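# Drordale panel mill, open day in April

I went because we buy sheet goods and our supplier keeps telling us the Drordale mill is the future of mid-priced birch and poplar panels. 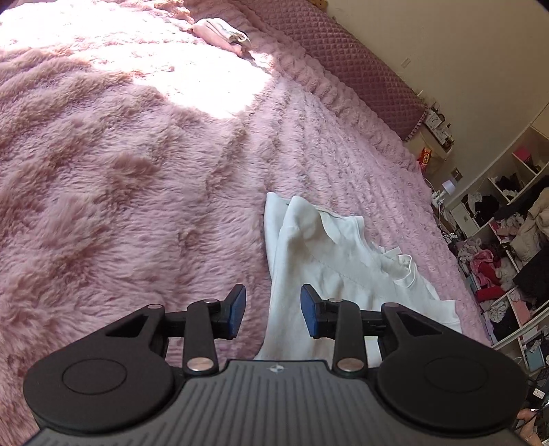

Frade makes plywood, cuts it to size and ships it on its own trucks, or so the invitation said. I have been buying panels for bed bases and drawer bottoms long enough to read an invitation like that twice. Our customers never look at the sheet. They look at what goes on top of the bed, a fluffy pink blanket with the sun on one part of it, and they only think about the panel underneath when it sags or squeaks. So I care about stiffness, flat sheets and glue that holds. I care very little about a visitor center, and Drordale now has a visitor center.

We were a group of buyers, two people from a crate shop and a man who builds horse trailers and asked the best questions of the day. Coffee first, then a talk by Mafalda Serrano, who runs sales for the region. She is a good speaker. She said the mill had "turned a corner" on delivery times. I asked what the late rate was before the corner and what it is now. She said she would send it. I am writing this up with no such email in my inbox.

## The peeling line

Logs come in at the north end, get soaked, and go onto the lathe. It is a fine thing to watch and I won't pretend I was bored. The veneer comes off in one long sheet and gets clipped and sorted by a grading machine called Tundia, which was the star of the tour. According to the poster, Tundia "sees every knot." I stood next to the outfeed for as long as they let me, and I saw several pieces go onto the face stack that I would have put in the core stack without thinking hard. One had a split as long as my hand.

Ilari Mustonen, the line manager, was straight about it when I pointed. He said the machine had been set loose that morning to keep the line moving for visitors, and that it normally runs tighter. That may be so. It also means we were shown a line running in a way it doesn't usually run, and I'm not sure what I am supposed to learn from that.

## Drying and gluing

The dryer is old, and I mean that kindly. Mustonen clearly knows its moods. Moisture readings were up on a screen, and they were steadier than I expected. If the mill has a strong point, I would say this is it.

The glue is where I had most of my questions. They have moved most of the interior grades over to a resin they call Lolitz, mixed on site. The claims are lower smell, faster press time and the same bond. I asked for the boil test results. There was a sheet for that, laminated, with a graph and no numbers on the side of the graph. The trailer man asked whether he could use Lolitz panels for a floor that gets hosed down. Serrano said it was "suitable for humid interiors." He asked again. Mustonen said no, use the exterior grade. Thank you, Mustonen.

## The press and the cutting hall

The hot press takes 4 operators per shift, which sounds like a lot until you see the loading. They want to get it to 3 by next spring with a new feeder. The feeder was there, in its wrapping, and parts of it were still on pallets. I have seen feeders sit on pallets through more than one spring.

After that comes the cutting hall, and this was the part I had come for, as cut-to-size is where our supplier wants to move us. The CNC machines are good ones and were being run by people who knew them. I measured an offcut with my own tape, both diagonals, and it was square as near as a tape can tell. I measured another and it was the same. Edges on the birch were clean. The poplar was furry along the cross cut, and when I ran a thumb over it I got a splinter, so make of that what you like. I was told the blade was due for a change.

Less good: labels. Stacks for three customers stood side by side on the floor with labels only on the top sheet. One label had already come off and was lying face down by a pallet foot. We once received a load of somebody else's shelf backs from a mill that worked this way, and it took weeks to sort out who owed what to whom.

## Prices and terms

Nothing on paper, naturally. The minimum for a cut-to-size order is 272 sheets of one grade, which they say is a truck-friendly number. It isn't friendly to a shop our size. You can mix thicknesses but you can't mix species. Payment is 90 days for accounts they know and up front for the rest of us during the first year. When I asked who decides when you become an account they know, I got a laugh, and then the talk moved to lunch.

Lunch was fine. Soup, bread, a plate of cheese.

## Where I come out on it

I would buy their plain uncut birch in the thinner sizes tomorrow if the price matched what we pay now. The sheets I handled in the warehouse were flat, including ones near the bottom of the stack, and I dug for those. I would not move our bed bases over to Lolitz-glued panels on the strength of a graph without numbers. I have asked for six sample sheets, picked from ordinary stock and not by sales, and I plan to leave two of them in our damp back room until fall and boil a strip off each of the others.

On the cut-to-size offer I told our supplier to wait. The cutting is good, the labeling is careless and the minimum is too high. He was disappointed and said everyone else on the tour had been impressed. I rode back to the station with the crate people, and one of them was asleep before we left the parking lot and the other wanted to know if I thought the mill would still be running that lathe in five years. I said I thought the lathe would outlast the visitor center.

If Serrano's delivery figures come in I will add them below.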